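Imprimir | Enviar por e-mail

Audiolivros em casa: o que funciona e o que é conversa

7 de fevereiro de 2018

Todos os anos aparece alguém a jurar que precisamos de uma coluna nova para ouvir romances enquanto passamos a ferro. Eu duvido. Ouço livros lidos em voz alta há muito tempo, quase sempre na cozinha, e o aparelho mais caro que comprei foi o que menos usei.

Primeira dica: experimente o narrador antes de pagar. Uma amostra de 2 minutos chega para perceber se a voz se aguenta. As estrelas dos sites não me convencem – há quem dê a nota máxima antes de passar do prólogo.

Segunda: desconfie da velocidade acelerada. A Fongchan Rojanasak garante que ouve tudo a dobrar e não perde nada. Perguntei-lhe pelo final do último policial e ficou a olhar para mim.

Para os CD antigos, pano macio e seco, do centro para a borda, em linha reta. Pasta de dentes nos riscos? Tentei num disco da Firano que já saltava e continuou a saltar, agora com cheiro a menta. Passe antes o disco para o computador enquanto ainda lê, e dê nomes decentes às faixas. Tenho uma pasta com 453 ficheiros chamados «Faixa 01» e não desejo isso a ninguém.

Na cozinha, o telemóvel dentro de uma taça funda soa mais alto, é verdade, mas as vozes ficam abafadas. Prefiro pô-lo em pé, encostado ao azulejo e longe do exaustor. Se tiver as mãos com massa, deixe o temporizador do leitor nos 20 minutos e esqueça os comandos de voz, que comigo acertam quando querem. 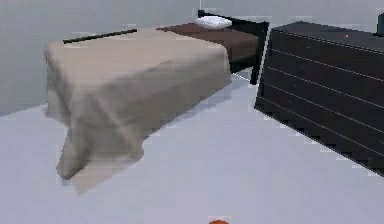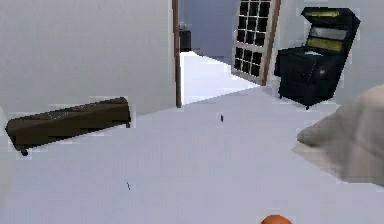
Um livro lido em voz baixa pede um quarto com pouco eco, e é aqui que se vendem mais disparates. O Nipon Inthanon quis convencer-me a forrar tudo com painéis de espuma. Antes de gastar dinheiro, bata uma palma: uma parede grande e lisa, sem nada pendurado, devolve o som, e uma manta bege larga, caída aos pés da cama, já absorve algum. Pouco, não façam festa. Uma cortina grossa ajuda mais do que a manta, e aproximar o altifalante da almofada ajuda mais do que a cortina. Quanto a adormecer a ouvir e «aprender durante o sono», ainda estou à espera de me lembrar de um capítulo.

Imprimir | Enviar por e-mail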